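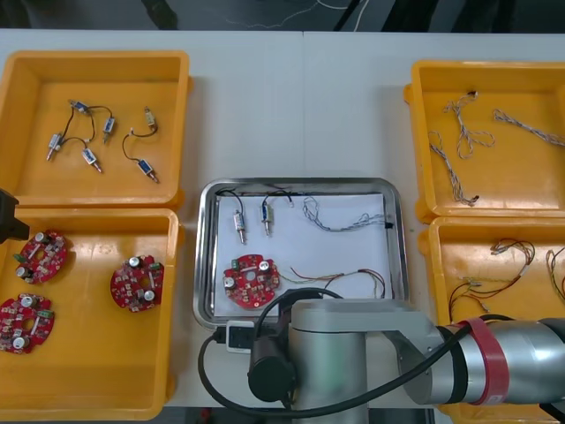 You're blaming the robot for a parts problem, a reader wrote under my last Clergate post. Untangle the wires before they go in the bins and your fault goes away.

Maybe. I've heard the same thing from Prerkholm, in nicer language, and they sold us the cell. My trouble with it is that picking tangled wires was the reason we bought the thing. If a person has to comb out every harness first, that person could put it in the steel tray while they're at it.

For anyone new, Clergate is the kitting job at our shop in Imthorpe. Solenoids, round boards, braided cables and wire harnesses go from yellow bins into a tray, and the tray goes on to assembly. Two arms, one table. I wrote in the spring that I'd believe it when I saw a month of logs. Now I have the logs, and I believe less than I did.

The fault first. In October we'd been promised "confirmed picks," meaning the gripper closes, checks how far apart its fingers stopped, and decides whether it's holding something. On a board that works well enough. On a single thin wire the fingers end up so close together that the reading is almost the same as for nothing at all. Prerkholm's fix was to loosen the threshold. Of course then the empty grips started passing too.

So we got kits marked complete that weren't. I went back through 1281 logged picks and compared them with the short-kit slips from assembly. 62 of the picks marked good had put nothing in the tray. Most were harnesses, a few were braided cables, and I found one board, which I still can't account for. The dashboard for the same stretch was green from one side to the other. It's a very nice dashboard.

I could live with short kits. Somebody opens a drawer, swears, and adds the part. What I don't want to live with is the other thing. 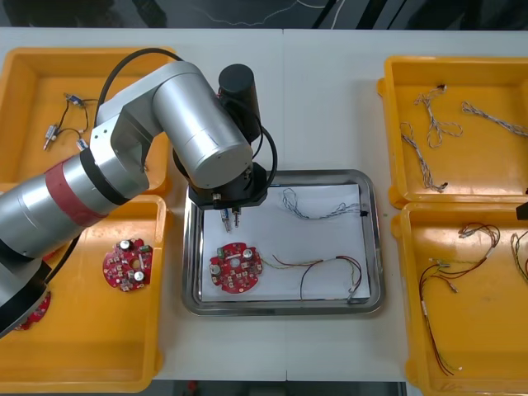

Gripper over the tray, fingers open, red board on the paper.

The second fault comes from the same wires. When the arm lifts one harness and it's hooked into another, the load goes up, and if it goes up enough the arm is supposed to stop. It did that so often in the first weeks that the stop limit got raised. I asked who had agreed to it and was told it was "within the range." I'm sure it was. The range is wide.

With the higher limit, the arm kept pulling on a snagged harness one afternoon until the tray slid on the table. The tray wasn't clamped, and the program doesn't look to see where it is before each placement, only at the start of a kit. The next part was a board. The arm brought it down where the tray used to be, hit the rim, and stopped at last.

I cleared it the way the sheet on the wall told me to. Acknowledge the stop, move the part, straighten the tray. My hand was still on the rim when the other arm started its next pick. It had been waiting on the first arm, and acknowledging the stop on the panel was taken as permission for both of them. It went to its own bin, nowhere near my fingers. I'd have taken more comfort in that if anything in the program had known where my fingers were.

Prerkholm called it "expected behavior in linked mode." The people at Núñez, who wrote the control software, said linked mode was never meant to resume from an acknowledge and that it must have been set that way at install. Each of them has sent me a PDF. The PDFs don't agree, and neither one mentions the sheet on the wall.

What we've done for now is pretty dull. The stop limit is back where it started, so the cell stops a lot. Linked mode is off. Restarting takes a separate button, mounted far enough away that you can't press it with a hand over the table. The tray sits against a stop block. I rewrote the sheet. We also weigh each kit before it leaves, on an ordinary bench scale, and the scale has caught every missing harness so far, though I wouldn't trust it with anything lighter.

Output went down to 133 kits a shift. The brochure said 300, and we never saw that number with real wires in the bins.

There's an update coming that's supposed to check the grip by camera as well as by finger position. I've asked to see it run on our harnesses, straight out of the bag, with the acknowledge button pressed while the second arm is waiting. They've offered me a video. I've said no to the video and asked again.

To the reader who wants me to untangle the wires: I did try it, for one morning. The harness picks got better. The second arm would still have moved.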